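Hament adopts inspection rules for robot grippers

Hament will require a gear and cable check on every robot gripper before each shift, starting in October. The rules cover 128 arms at 6 sites and were drafted with Pomik, which services the machines. Any gripper that fails must be tagged and taken out of use until a second person signs off.

"Most sites did some of this already, but each had its own form," said Tuva Ljungberg, who led the drafting. Operators get three weeks to switch to the new form.
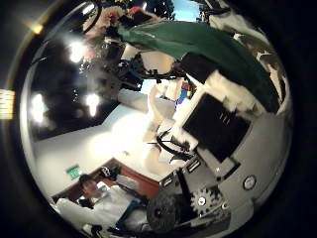
Gears on a robot's metal hand, with a thin black cable nearby.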